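How Does a Car Turn a Corner?

Have you ever watched a car swing around a tight bend and wondered how it does that? Let's find out!

When the driver turns the steering wheel, a long rod called the steering column turns too. At the bottom is a small toothed gear, the pinion. Its teeth fit into a flat bar with teeth of its own, called the rack.
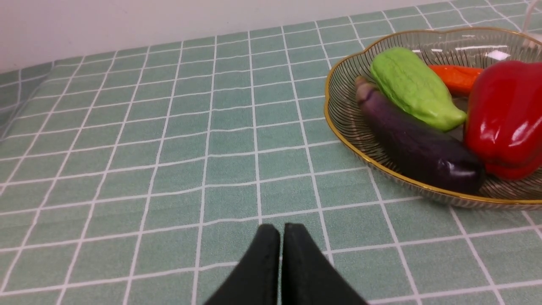
As the pinion spins, it pushes the rack left or right - and the rack pushes the front wheels. Round-and-round becomes side-to-side. How clever is that?

Now for a puzzle. In a bend, the outside wheels travel farther than the inside ones. Try it with a friend! Link arms and walk in a circle. The one on the outside has to hurry!

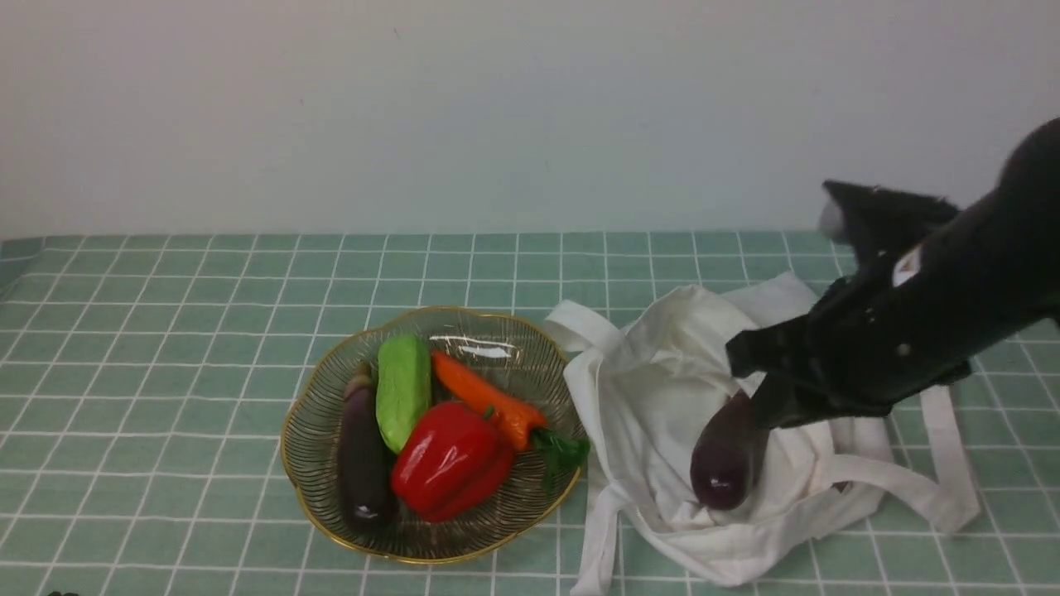 So the two driven wheels need to spin at different speeds, even though one engine is turning them both. A set of gears called the differential sorts this out. It lets the outside wheel go faster while the inside wheel takes it easy.

Tires matter too. They grip the road, and without grip the car would slide straight on! That's why drivers slow down before a bend, especially in the rain. 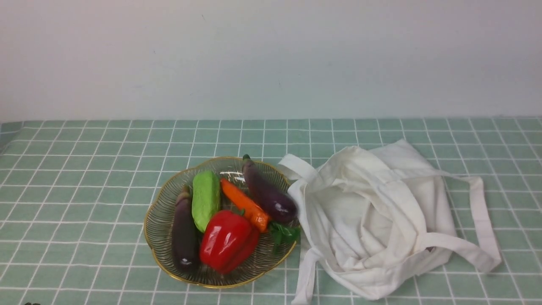 Racing drivers have a trick as well. They start wide, cut in close to the inside of the bend, then drift wide again. This makes the curve gentler, so they can go through it faster. Look out for it next time you watch a race!

Written by Jyoti Kushwaha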